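Teleop demos on the switch panel – leader arm or keyboard?
Simulation & Teaching > Remote operation

rudo_bench
I'm collecting demonstrations in sim for a panel task and would like opinions before I sink another month into it. The job is to bring a pointed tool down among a block of small switches on a tilted board, move one, then back out without touching the rest. One arm does the work. I drive it remotely from a leader arm clamped to my desk, same joint layout, scaled down.

I have 566 demos so far. The policy trained on them gets to the right area of the board nearly every time. It then hesitates above the switches, drifts sideways, and comes down on a neighbor. I've watched the replays and I do the same thing myself. I hover, I correct, I hover again, and the policy has learned my hovering.
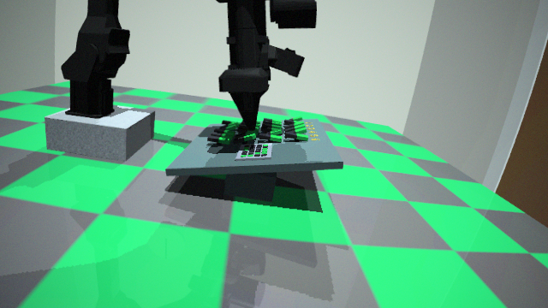
The board angle is randomized a little on every reset. Flat board runs were fine with a third of the data, so I think the tilt is what makes me slow. My depth judgment through a single view is poor and the leader arm gives me no force back. Would you switch to keyboard jogging for the last bit, or keep going with the leader arm and filter harder?

Haldane_K
Filter first. It costs you an afternoon. Drop every demo where the tip spends more than 4 seconds within a finger's width of the switches without making contact. You'll probably lose a lot of them and the policy will probably get better anyway.

bpenner
Disagree with filtering by time. Slow isn't bad if the motion is going in one direction. What hurts is reversals. Count how often the tip velocity changes sign along the board normal and throw out the worst ones. I had clean slow demos that were the best data in the set.

Also, are you recording actions in the base frame or the board frame? If it's base frame and the board moves every reset, you're making it learn the tilt from scratch.

rudo_bench
Base frame. I hadn't thought of that as a problem because the board pose is in the observation.

bpenner
It's in the observation but the network still has to do the rotation. Re-express the actions in the board frame offline. You don't need to record anything again.

irkholm_user
Keyboard jogging for the final approach worked for us. Leader arm down to a hover height, then a foot pedal locks orientation and you only get motion along the board normal and two small side steps. Operators liked it. Shirley Li did most of ours and her demos all look alike, in a good way.

Haldane_K
They look alike because the keys only allow a few motions. The first time the tip lands between two switches the policy has no idea how to recover, since no one ever showed it a recovery. I wouldn't go near jogging for contact work.

irkholm_user
We recorded recoveries separately. Started the tip in a bad spot on purpose and had the operator get out of it – 70 of those, mixed in with the normal ones. It was enough for our panel. Yours may be different.

Haldane_K
Fair, that's better than what most people do. I still think you'd have gotten there with the leader arm and practice.

wluangrath
Has the OP warmed up before recording? Serious question. I throw away my first runs every session. By the end of an hour I've stopped overcorrecting, and after two hours I get sloppy again. Put the session time in the metadata and plot success against it.

A second view helps more than force feedback did for me. I put one low and level with the board surface in a small window in the corner. You can see the gap under the tip.

rudo_bench
I have timestamps, so I can plot that tonight. The low view is easy in sim. If I moved to the real bench I'd need a place to mount it, but that's a problem for August.

brayden_l
Going to be the contrary one. Why teleoperate this at all? You're in sim, you know where every switch is. Script the approach, script the press, add noise, generate as many as you want. I did 941 scripted episodes overnight on a Vorkell setup and never touched a controller.

bpenner
Did it transfer?

brayden_l
Free space motion, yes. Contact was so-so. The script always pushes dead center and real switches don't care for that.

wluangrath
That's why people do it by hand.

brayden_l
Then do both. Script the reach, hand over to the human for the last part. I don't see the point of a person steering an arm through empty air.

rudo_bench
OK, plan for the week. Convert actions to board frame, filter on reversals and keep the slow ones, retrain with nothing else changed. If it still drifts I'll add the low view and record recoveries with the leader arm. I'd like to leave jogging for last. I'll post numbers Wednesday.

Haldane_K
Change one thing at a time or you won't know which one did it.

rudo_bench
Board frame first, then.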